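We use cookies to remember your language and reading position. Accept all | Manage settings

Section 6. Fitting and checking the finger pads

This is my favourite part of looking after the Stevach hand-held gripper, and I hope it becomes yours! A fresh pair of pads makes the whole tool feel new again, and you need only one screwdriver and a clear table. Please read the section through once before you pick anything up.

6.1 Before you start

1. Switch off the recorder and unplug its lead from the handle.
2. Let go of the trigger so that the fingers are fully open.
3. Wipe the mounting blocks with a dry cloth. Dust in the screw holes will make the new screws sit crooked.
4. Lay out both pads and match each to its side. The letter moulded into the back of the pad should face the block.

CAUTION: Never close the fingers with one pad missing. The bare block can mark the opposite pad, and a marked pad has to be thrown away.

6.2 Removing the old pads

5. Loosen the lower screw on each block by 2 full turns, then take the upper screw out completely.
6. Slide the pad up and away from the block. If it sticks, rock it gently from side to side. Please don't lever it with the screwdriver!
7. Feel along the ribs with your thumb. A pad with flattened ribs is worn out, even if it still looks bright and cheerful.

6.3 Fitting the new pads

8. Push the foot of the pad into the block until it clicks.
9. Put the upper screw back, finger-tight only, and do the same on the other side.
10. Squeeze the trigger slowly and watch the two pads come together. They should meet along their full height.
11. Tighten all the screws, going from left to right and back again, a little at a time.

NOTE: Pads from the older Oltance kit will go on, but their feet are shorter and they work loose. Keep them for the older handle.

6.4 The grip check

Now for the fun bit – holding something!

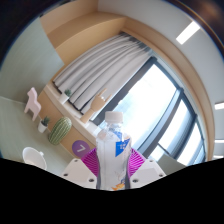 A good grip check uses an object with some weight and a smooth side, and an ordinary drinks bottle does the job beautifully. Screw the cap down firmly before you begin. You are aiming for a bottle that stands upright in the middle, like the one between the magenta pads here, with a ribbed pad on either side of it and the cap well clear above them. If yours leans, one pad is sitting lower than its partner and you should go back to step 8.

12. Stand the bottle on the table and bring the open fingers around it.
13. Squeeze until the pads take hold, then lift it a hand's width.
14. Hold still while you count slowly to ten, watching for any slip.
15. Set the bottle down, open the fingers fully, and repeat with the handle tilted a little each way.

CAUTION: Do the check away from the recorder and its charger, and mop up any spill before plugging the lead back in.

If the bottle slides, clean the ribs with warm water and a drop of washing-up liquid, dry them well and try again. Verna Mercado in our Isstead workshop prefers an old soft toothbrush for this, and I have been converted – it gets right down between the ribs.

6.5 Keeping a record

Write the date and the handle number in the back of this guide each time you change pads. Change them after 600 recordings, or sooner if step 7 tells you to. Always change both together. Spare pairs are order number 443, and the screws come in the same bag.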